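Dye notebook, Trollerora yarn
August 2, 2022

The vat is alive again! Lid off first thing this morning and there was the coppery skin on top, the dark blue bubbles pushed up in the middle, and under all that a clear yellow-green when I pulled a spoonful up against the white dish. It smelled right too, sweet and a bit like a barnyard. After the last two weeks of gray, sulky liquor that wouldn't dye a paper towel, I stood there grinning at a bucket.

For the record, what I changed: I stopped stirring it every time I walked past. I had been whisking air in without meaning to, and then feeding it more fructose to make up for the air, and then more lime to make up for the fructose. Last night it got one modest spoonful of fructose, a warm water bath, one slow stir around the wall of the bucket, and then the lid and a towel and nothing else until morning. Note to self and anybody else who uses this vat: leave it alone.

Pigment is the Chuensuk indigo, the new bag. It grinds finer than the old one and wets out faster (still needs the marbles in the jar and a good long shake, and a drop of alcohol helps). The color I'm getting off it leans a touch greener in the pale shades than the last bag did. I love it. In the deep shades I can't tell them apart.

Yarn for Trollerora: 1008 grams of the Turnix two-ply, undyed, 2066 meters by my skein tags. That is the whole shawl and border, with enough left over for swatching and one disaster. I want five shades from almost-white to the deepest this vat will give, with the steps even to the eye, so the fade reads as a fade and doesn't turn into stripes.

Scour. All of it went through a neutral soap bath at 45 C, no agitation, and was left to cool in the pot. Water came off the color of weak tea. I did a second scour on everything, and the second water was nearly clear, so I'm calling it clean. The Turnix has more spinning oil in it than I expected from the feel. The test skein I skipped the second scour on (on purpose, as a check) dyed patchy near the ties. So: two scours with this yarn, every time.

Ties. Loose figure-eights, four per skein, cotton string. I redid all of the mill ties. They were tight enough that I'd have had white bands at every one. It's a dull job and I put the radio on for it.

Wetting out. Overnight, in plain water, weighed down with a plate. Squeeze it, don't wring it, and get as much air out as possible before it goes near the vat. I hold each skein under the water in the waiting bucket and press it slowly between my palms until the bubbles stop. Fussy, but the pale shades show everything.

The Zeltel meter. I finally calibrated it against fresh buffer, and it had been reading low the entire time. That accounts for some of the extra lime. Poor vat. I've written the calibration day on tape on the back of the meter, and I'd like that to become a habit around here. For wool I want the vat gentler than I'd run it for cotton, and it's hard to be gentle with a meter that fibs.

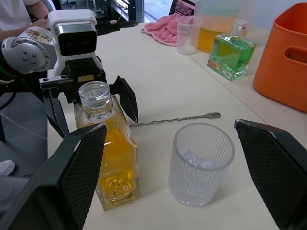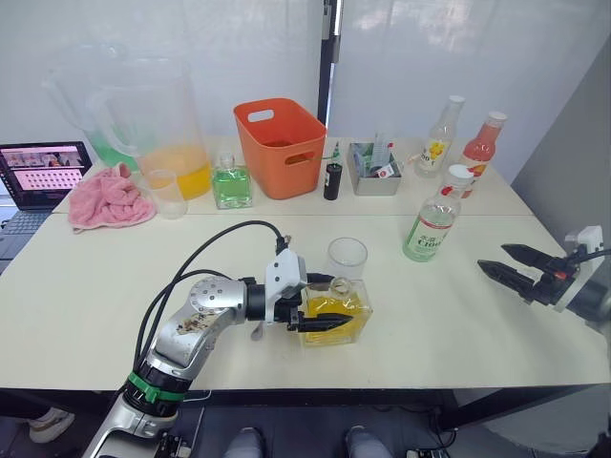

Dips, palest first while the vat was still fresh. I know the usual advice is to do the darks in a strong vat and the pales when it's getting tired, and for cotton I'd do that. But I wanted to see how fast this one strikes on wool, and now I know: very fast. The palest skein went in and I counted slowly to ten under my breath and it was already a shade past what I had in mind. It came out that gorgeous lettuce green and turned in the air while I was holding it, green to teal to sky, and I forgot to look at the clock. It's too dark for shade one. It makes a perfect shade two! So everything has shifted down by one, and I owe myself a paler skein from a weaker vat.

Plan for the paler one: take a ladle or two from the main vat into a bucket of warm water that's been reduced ahead of time with a pinch of fructose and lime, covered, left until it clears. Don't dip into plain water. I tried that in April and got a chalky blue that sat on top of the fiber and came off on my hands for weeks.

Shade three: two short dips, full airing between. Even all over, no marks at the ties. Best skein of the day.

Shade four: three dips. There's one lighter patch on the inside of the skein where I think it folded over on itself. I opened it out on the rod and gave it one more dip, and the patch has mostly closed up. Once it's knitted I doubt anyone will find it, me included.

Shade five: still going. Four dips so far and it's a lovely deep denim, but I want it a good deal darker than that, the kind of navy that looks black until you carry it to the window. I'm stopping here for today. The liquor was turning from yellow-green to plain green by the last dip and the skin was slow to come back, and if I push it now I'll be back where I was two weeks ago. It gets fed tonight, slow stir, lid on, towel on, hands off.

Things I'd do differently:

Hang the airing rod farther from the vat. I was turning skeins with drips landing back in the bucket, and every drip brings air along with it.

Use the wide bucket for rinsing. The tall one makes me bunch the yarn up.

Put on the long gloves before starting. I have one blue elbow.

Weigh the skeins before tying on the tags. The tags weigh almost nothing, but I kept wondering about it.

Rinse notes. Cool water, then a long soak with a splash of white vinegar to bring the wool back from the alkaline side, then the soap bath again. Shades two and three gave up very little blue in the soak. Shade four gave up more, which I'd expect from that many dips. I rubbed each one with a damp white cloth after rinsing: nothing from two, a ghost from three, a faint smudge from four. I'll rub them again once they've been dry for a few days, and I'd like to wait on winding until then.

The handle of the yarn is the part I'm happiest with. Last time around, with the meter misreading and the lime piled in, the wool came out a little harsh, sort of squeaky between the fingers. Today's is soft and still has bounce. Shade three could go straight onto the needles!

Stock check. Chuensuk bag is down to 499 grams. Plenty for this project, so there's no reason to reorder yet. Fructose is getting low and we'll need some before the next big vat. The lime jar's lid is cracked, so I've moved what was left into the jar with the rubber seal and labeled it on both sides. Please don't use the old jar for anything you plan to eat from.

Swatch card. I cut a short length from each shade and knotted them through the card in order, with the dip count penciled under each one. I left the first hole empty for the pale one. The jump from three to four looks a bit bigger than the jump from two to three in daylight, and under the bench lamp it disappears completely. I'll trust daylight. If it still bothers me when the skeins are dry, shade three can have one quick extra dip, a really quick one, in and out.

Tomorrow: look at the vat before touching it. Check temperature, check the Zeltel reading, write both down here. If the skin's back and the liquor is yellow again, shade five gets two more dips with a long airing between. Then start the little weak vat for shade one. Keep back one undyed skein of the Turnix whatever happens.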